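Oil Film Persistence in Slow Freshwater: Tank Tests and Field Samples from the Clalar Canal
Chunhua Ren, Sheyla Bedoya, Sihan Jia
Supervisor: Jeanine De Graaf

1. Background
In September a heating oil tank at the Brulevard depot leaked into the Clalar Canal. The operator reported a loss of 800 liters. Booms were placed at the Deng lock the next morning. Our project measured how long a visible film and a dissolved fraction remained downstream of the lock.

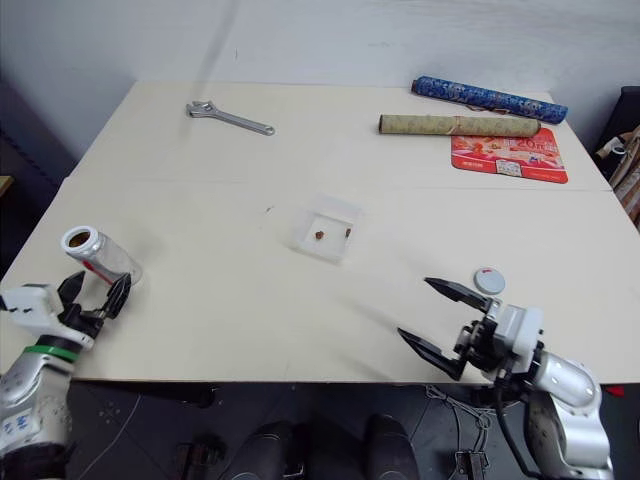 2. Method
Water was taken at 5 stations, at the surface and at a depth of 80 cm. Samples were kept in amber glass, acidified, and extracted with hexane within two days. Total hydrocarbons were read by gas chromatography. Two blanks were run with each batch. A tank test with still water and the same grade of oil served as a reference.
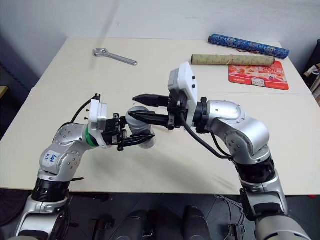
3. Results
The highest surface value was 269 micrograms per liter, at station 2, just below the lock. Station 5 stayed under the detection limit throughout. Values at depth were lower than surface values at every station except station 3, where the bed had been disturbed by a barge. The tank film broke up more slowly than the canal film.

4. Limits
Flow data for the first night are missing. The station 4 depth sample leaked in transit and was left out of the averages.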